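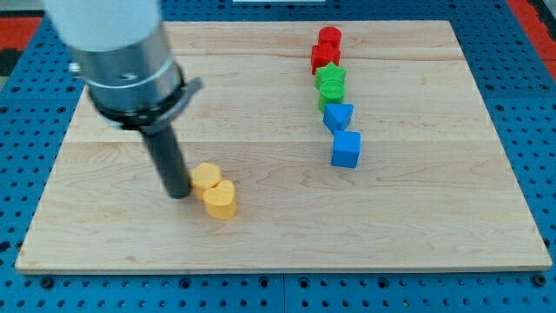
Trasel block set on the wood board, rod at the yellow hexagon, heart next to it.

Trasel Tabletop Pushing Kit, with the Zisley recorder
Reviewed August 4, 2025

Quick one, writing this between sessions. We've had the Trasel kit on our bench since May and people keep emailing me the same questions, so, answers.

What you get: eight blocks, two each of red, green, blue and yellow, different enough in shape or color that you can tell which one you mean. Star, heart, triangle, cube, hexagon and so on. A rod that bolts on under the arm's wrist. The board. And a license for Zisley, the recording software, good for 2 seats. Arm not included, obviously. Camera not included either and I think that's cheap of them.

What we use it for: short language-labeled pushing demos. Operator gets a prompt ("put the yellow heart next to the yellow hexagon", "make a line out of the rest"), drives the arm, shoves blocks around until it's done, taps the pedal, next prompt. The policy trains on that. Nothing gets picked up. If you need grasping, stop reading, buy something else.

Totals so far: 1,771 episodes recorded, 1,028 kept after review. Sounds like a bad ratio. A lot of it was us. First couple of weeks the prompts were vague ("tidy up the blocks") and every operator tidied differently, so most of that got tossed. Since we rewrote the prompt list we keep nearly everything.

The blocks

Good. Really good. Colors are strong, they hold up under our lights, and the tops read cleanly from a camera looking down at a slant. Only complaint is yellow. Pale top on the hexagon, pale wood under it, and our segmentation gets mushy along that edge. Red, green, blue, no trouble at all. If you're buying fresh I'd ask Trasel for a darker board, I hear they'll do one.

The star is a pain to push. Catches the rod between two points and then spins when you wanted it to slide. I've come round to liking this. The model has to see that stuff. But warn your operators, the new ones get frustrated and start jabbing at it, and jabbing is what you'll be teaching.

Cylinders are the other extreme. Push a little off center and they wander. Everybody's first ten demos with a cylinder are garbage, plan for it.

The rod

Round tip, dark, plain. Does the job. The rounded end matters more than I expected, we tried a flat-ended one from the Aneck set and it kept snagging on block corners. Went back to the Trasel one the same afternoon.

Check the bracket screws every morning. Ours worked loose once and we lost half a day of data to a tip that had shifted by a hair. You couldn't tell on the video. You could tell in the numbers, everything was landing short. Now its on the startup sheet.

The board

Fine. It's a board. Rounded corners at the front, sits flat on our perforated table. There is a seam across ours and I was worried the blocks would hang up on it, they don't. The grain shows up pretty strong on camera and I had one bad night thinking the model was using it as a ruler. So we turn the board around between batches now. Takes a minute. Do that, whatever board you buy.

Nothing stops a block going off the side, by the way. No lip. We end the episode, label it "off board" and keep those in a seperate folder. Aneck has a raised rim and I do miss it, but then you get blocks wedged in the corner where the rod can't get behind them. Pick your headache.

Zisley recorder

Mixed. The good: timestamps line up. Joint states, camera, prompt text, all in one file per episode, and the file opens in our loader without any fiddling. If you've ever had to line those up by hand you know what that's worth. Pedal start and stop works every time. The prompt shows in big letters and you can load your own list from a text file.

The bad: review screen is slow. Like, go get a coffee slow. Scrubbing through an episode stutters, and there's no way to mark a whole run as bad, you click them one at a time. I threw out a few hundred by clicking. My wrist would like a word with them.

Also no way to relabel after the fact without exporting and reimporting. And you will want to relabel! Operator gets told "move the blue cube to the green cylinder" and does something perfectly nice with the blue triangle. That's a good demo with the wrong sentence on it. Shouldn't be this hard to fix the sentence. We ended up writing a small script.

It randomizes prompts but doesn't randomize the starting layout, you do that by hand. Trouble is, people are bad at random. Left alone, my operators put same colors near each other pretty much every time. We print 16 starting layouts now and shuffle the stack. Clumsy, works. The Weerakoon recorder draws the layout on the table with a projector, which is much nicer, and costs a lot more, and wouldn't talk to our arm.

Setup time: one morning. Most of that was calibration. Manual is thin but correct.

Would I buy it again: yes to the blocks and rod, yes to the board in a darker color. Zisley, grudgingly. If your group already has a logger you trust, ask for the kit without the license, they sell it that way but it's buried on the order form.

Tips, fast:
Write the prompts before you unpack anything.
Keep demos short. Long ones get sloppy near the end and then you're trimming.
Keep some recoveries, where the push goes wrong and the operator fixes it. We deleted ours at first. Dumb.
Swap operators every hour or so, everybody has a favorite side to push from.
Wipe the board. Dust changes how things slide.

Blocks 5/5
Rod 4/5
Board 3/5
Zisley 3/5, would be 4 with bulk delete

Will update if they fix the review screen.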